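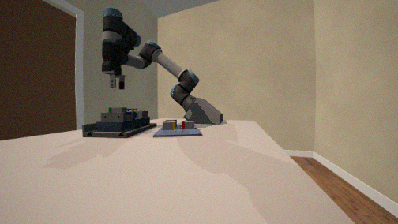

Fig. 1. Computer rendering, robotic arm over a beige tabletop.

Lunchroom noise and homework – group report
Rosalinda Yap, Adelmo Leone, Gonzalo Zabala

We wanted to know if kids who do homework at lunch get less done when its loud. Surveyed 76 students, 40 came back complete. Sound meter borrowed from the science room, readings every day in May, second lunch only.

Most said noise bothers them. But their page counts hardly changed between loud days and quiet days.
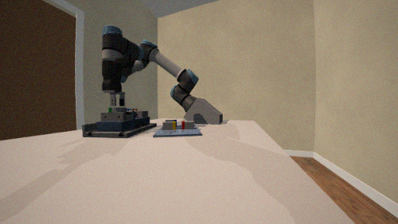

Biggest complaint was chairs scraping, then the vending machine. Music was way down the list – didn't expect that. Nine people wrote that they dont do homework at lunch at all, so those got left out of the averages.

Problems: meter battery died twice. Question 4 was worded badly, some people skipped it.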